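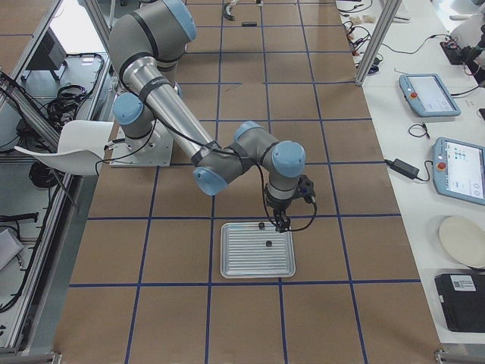
How a robot arm knows where to put its hand

Shut your eyes. Now touch your nose. Easy, right? You didn't look, you didn't measure, your arm just went.

A robot arm can't do that. Not until a person has told it where everything is, and that takes ages. We've been at it in our shared workshop since February and this page is what we've found out so far. Written quickly, before the glue dries on something else.

First, the joints

Put your hand on your shoulder and swing your arm. That's a joint. Bend your elbow, another one. Twist your wrist, nod your hand up and down. More joints.

Our arm has six. Each joint turns, and that's all it does. Turn. But put six turns together and the hand can reach over things, dip down, tip sideways, come at something from the back. Big joints near the bottom do the big swings. Little ones near the hand do the fiddly bits.

Inside each joint is a motor and a thing called an encoder. The encoder keeps track of how far the joint has turned, a bit like a clock hand that always knows what time it's pointing at. So the robot knows its own elbow very well. What it doesn't know is where your stuff is!

Bolts. Lots of thinking about bolts

The base is bolted down. Has to be. If you swing a heavy arm and your feet aren't fixed, you wobble, and if the base wobbles then every number the robot has learnt is wrong by a bit. A bit is enough to miss.

Try it: stand on one leg and reach out fast for a pencil. See?

The grid on the floor

We put brown panels down and ran dark blue tape across them, one way and then the other, to make squares. Took a whole evening. Lutfa Khondokar did the long lines because she has the patience and I did the short ones because I dont.

What's it for? Same as the squares on a map. "Over there a bit" is no good to a robot. It likes numbers. So many steps along, so many steps across. The grid is really for US though, the people. The robot can't see tape unless you give it a camera and teach it what tape is. But when I say "two squares out from the base" Lutfa knows the spot I mean, and then she can turn it into numbers.

Our first go at the numbers, we put 332 where it should have been a much smaller one. The arm headed off in completely the wrong direction. Stop button. Check sums. Start again.

Try it at home: the sofa robot

You need: a floor, masking tape (ask first!!), a sock, a friend.

1. Tape a grid on the floor. Squares as long as your foot.
2. Your friend is the robot. Scarf over their eyes.
3. Put the sock in one square.
4. Give orders. Only numbers and "forward", "left", "right", "down", "grab". No saying "nearly" or "bit more".
5. Swap over.

Our best score was 15 orders to get one sock. It's harder than it sounds. Move chairs out of the way first, one of us has a bruise.

The hand

The hand on a robot is called a gripper. Ours is small and black with short fingers. Short fingers are good for small things, hopeless for footballs.

For practice it has a metal tray with ridges on it and two little black cylinders. The job: go above one, come down, close, lift, put it somewhere else on the tray. You do that without even thinking. For the arm, each of those is a seperate step that we have to teach it.

Coming down is the scary part. Too high and the fingers close on air. Too low and you hit the tray. So we teach it to stop above first, then come down slowly. Always slowly the first time.

How do you teach it?

With a teach pendant. It's a tablet with a big red button on the side. You move the arm to a place using the pendant, tell it "remember this", move it to the next place, "remember this" again. Then it plays them all back in order. Like a dance routine.

The red button is the emergency stop. Press it and the arm stops. Everybody who comes in learns the red button before they learn anything else, grown-ups too, and nobody goes inside the grid while the arm is moving. Not for a dropped pen, not for anything.

Words to know

Joint: a part that turns.
Base: the bottom bit, fixed to the floor.
Encoder: tells the robot how far a joint has turned.
Gripper: the hand.
Pendant: the tablet you teach it with.

What next

Tidying the cables. There are so many cables. After that we want it to pick up a cylinder, put it down and go back for the other one, 10 times in a row with no help. If it drops one, back to the start and count again.

If you do the sock game send us your score. Drawings of your robot also welcome, the dafter the better.

Search this site Type a word... Go

More from the Cekunwood workshop pages
Why do motors hum?
Tinier: making a gripper out of lolly sticks
What is a sensor? (with torches)
Meet Ostell, our cardboard crane
Levers, see-saws and the Pruitt bridge

Contact the workshop | © Cekunwood Shared Workshop | Back to top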